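Retro-Forum > Heimcomputer > Datasette & Laufwerke

Thema: C64 Datasette, Load Error bei jedem zweiten Spiel

bredon64
Moin, hab auf dem Dachboden meine alten Kassetten wiedergefunden, 50 Stück. Die Hälfte lädt, der Rest bricht mittendrin ab. Kopf hab ich schon mit Isopropanol gereinigt, 3 mal. Azimut verstellt?

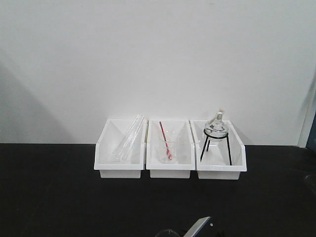

Originale laufen übrigens schlechter als die Kopien vom Schulhof. Versteh ich nicht. Netzteil ist neu, Rechner sonst top, Module starten alle.

Harkeo
Klingt nach Azimut. Kleiner Kreuzschlitz durch das Loch überm Tastenfeld, Achtelumdrehung, testen, wieder Achtel. Vorher Stellung merken!!

gralla_2
Bitte NICHT gleich am Kopf drehen. Erst Riemen tauschen. Der leiert nach der Zeit aus und dann stimmt die Geschwindigkeit nicht mehr. Kostet 5 Euro.

Harkeo
Riemen wär bei allen Kassetten gleich schlecht. Bei ihm laden die Kopien aber. Die sind vermutlich mit genau dem Gerät aufgenommen, also passt der schiefe Kopf dazu. Eindeutig.

gralla_2
Eindeutig ist da garnix. Turbo Tape ist viel empfindlicher als der normale Loader, und die Originale haben fast alle irgendeinen Schnelllader drauf. Bei mir wars der Riemen, Punkt.

bredon64
ok ok. Kopien sind tatsächlich von damals mit der gleichen Datasette gemacht. Womit prüf ich das am besten, nach Gehör?

Scanlon
Gibt Programme dafür, zeigen dir die Impulse als Streifen am Bildschirm. Schmale saubere Linien = gut. Musst du halt irgendwie auf den Rechner kriegen, per Modul oder Diskette. Und die Andruckrolle nicht vergessen, die ist oft hart wie Stein

Harkeo
+1 für Rolle. Und bevor du drehst: die Kopien alle digitalisieren — danach laden die nämlich nicht mehr.

gralla_2
Oder gleich SD-Lösung und Ruhe. Ich hab 500 Spiele auf einer Karte und die Datasette steht im Regal.

bredon64
Ne, will das Geräusch haben :) Riemen ist bestellt, Kopien zieh ich heut abend rüber. Kopf kommt zuletzt dran.

Scanlon
Berichte mal. Welche Originale sinds denn überhaupt?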